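Kerkix Community Help
Buildings and Rooms > Shared Workrooms > Ceilings, Lighting and Air

Annual cleaning of a workroom ceiling with exposed pipes and fluorescent lights

Posted by Mayuree Khamphan, Apr 23, 2018

Our organization occupies a ground-floor workroom of 179 square feet in the Plendusus building. The walls and ceiling are plain white. The pipes and conduits were left exposed when the building was converted, and dust collects along the top of every run. The lighting is fluorescent, and an air-conditioning unit is mounted high on the wall. The lease makes the tenant responsible for "routine cleaning of all interior surfaces," and the landlord has confirmed in writing that this includes the ceiling.

The ceiling was last painted 13 years ago. We would like to clean it properly before deciding whether to repaint. I would be grateful for guidance on the order of work, on what may safely be done by our own staff, and on what should be referred to the building office. The room must be back in use the following morning.

Posted by Kalliopi Angelovski

I have been responsible for the upkeep of several converted buildings, and the procedure below is the one we follow for rooms of this type. It is carried out once a year, normally in April, and takes two people most of a working day.

Notify the building office in advance. Ask specifically whether any ceiling device is connected to the fire alarm. Dust raised during cleaning can set off a smoke detector, and the office may wish to place the room on test for the day. Ceiling devices should not be covered, painted, washed or removed by the tenant. If there are sprinkler heads, leave them entirely alone and keep stored goods at least 18 inches below them.

Clear the worktables and cover whatever cannot be moved. Switch off the lights at the breaker and let the tubes cool before anyone approaches the fixtures. Work by daylight or with a portable lamp placed well away from the ladder.

Dust everything dry before any damp cloth is used. Begin with the highest pipes and follow each run from one wall to the other. A vacuum with a soft brush and an extension tube is preferable to a feather duster, which only moves the dust to the next pipe. Conduits carry electrical wiring and should be dusted dry only.

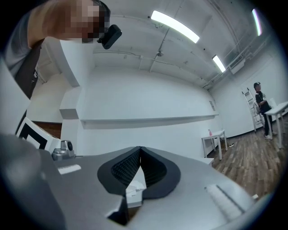

Should the air conditioner be cleaned before or after the ceiling?

After the ceiling. The unit should be switched off and its intake covered while dusting is under way, and the filter taken out and washed once the overhead work is complete. Let the filter dry fully before it is put back.

The walls come next. A mild detergent in warm water is sufficient for painted surfaces in sound condition. Wash from the bottom upward to avoid streaks, then rinse from the top down. Test a small area first – older paint may soften or turn chalky.

The floor is cleaned last. Please allow at least one hour between the end of the overhead work and the final mopping, as fine dust continues to settle for some time.

The following should be referred to the building office: any stain on or beneath a pipe, any damaged pipe covering, any loose conduit bracket, and any tube that flickers or has darkened ends. Pipe covering in older buildings may contain asbestos and should not be brushed or vacuumed until its age and material are known.

Posted by Skukeck

just repaint it. we did ours with flat white and a long roller, pipes and all, and you can't see the dust anymore. took 16 hours with drying

Posted by Kalliopi Angelovski

I would advise against painting over dust, particularly on pipes, where the new coat is likely to peel. Painting also generally requires the landlord's written consent.

Posted by Mayuree Khamphan

Thank you both. I have written to the building office regarding the alarm and the pipe covering, and have requested a quotation from Juhász for the overhead dusting – our own ladder is too short for the far corner. Repainting will be considered once the ceiling is clean.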